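Riritz: drawer tasks for two-arm manipulation

Data card and usage notes

Summary

Riritz is a set of teleoperated demonstrations on small plastic drawer units. It was recorded to test one method: predicting which arm should act next before predicting how that arm should move. The method is called Brornier in the code and in the config files. This card covers the data, the split, and the main result.

Contents

2592 episodes. Each episode holds the video from a fixed camera, video from each wrist, joint positions for both arms, gripper opening, and a text instruction. Instructions name the drawer by position (top, middle, bottom) and, where an object is involved, the object. Episodes start with the drawers in mixed states. A start with one drawer already partway open is normal and is not an error in the reset.

Split

train: 2321
test: 271

The test split was drawn by drawer state and object together, so no pairing in test also appears in train. Do not reshuffle. Numbers from a random split are not comparable with those below.

Method

A small classifier reads the current views and the instruction and outputs left, right, or both. Its output is passed to the action model as one extra token. The action model is otherwise the same as the baseline, Henriques, with the same encoder and chunk length. Arm labels were derived from joint speed with a fixed threshold and were not checked by hand.

Result

On the test split, arm choice agrees with the operator in more than 60 percent of steps where only one arm moves. Agreement falls at handovers, where the label itself is often late. In closed-loop runs the most common failure was the idle arm drifting into the path of an opening drawer. Brornier reduces this but does not remove it. Grasp errors on the drawer handles are unchanged from Henriques.

Known problems

Drawer walls are translucent, and depth from the wrist sensors is unreliable through them. We mask depth inside the drawer region during training.
Lighting is overhead only. Reflections on the tabletop vary between sessions.
Loose items at the back and sides of the table are left in place as distractors and are not annotated.
Gripper opening is normalized per arm. Values from left and right should not be compared directly.

Loading

Set RIRITZ_ROOT to the unpacked folder and run the index script once. Older indexes, built before the August update, must be deleted first.

Source

Akport technical notes. Cite by note number and page.

Figure 1. Workspace with both arms and the three-drawer unit, middle drawer partly open.

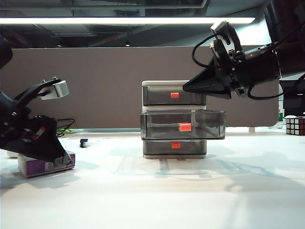 Akport Technical Notes, p. 2329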